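Forums New posts Gallery Members Log in
Workshop > Teleoperation > Cloth handling

Orange twill, by remote control 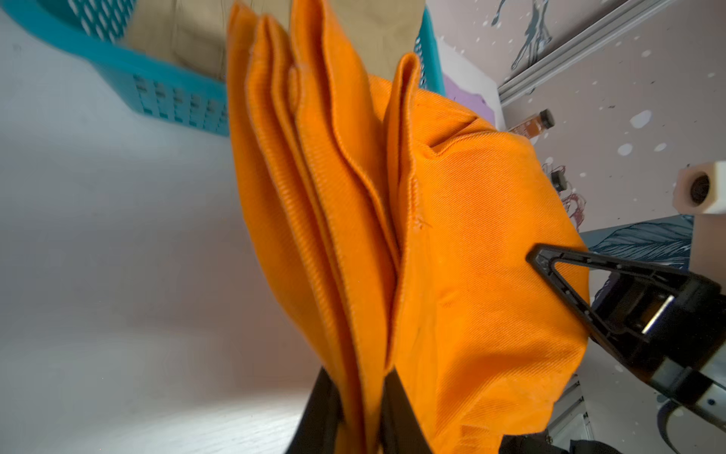
Wrist view, folding task, one finger on the lower folds

dullach_dan: 237 demos of folding by remote. The policy now hesitates exactly like I do.

plaso: Too many layers in that pinch. Teach it on a towel first.

dullach_dan: Towels are how I got overconfident.

K. Fujimoto: Disagree with plaso – thick cloth shows bad grasps early. I'd drop the slow demos, though.

plaso: Drop the slow ones and he has three left.

Comments

shibata_fan: Tried moving the arms by hand instead. My shoulder has filed a complaint.

clater: Still prefer remote. Hands get in the wrist view.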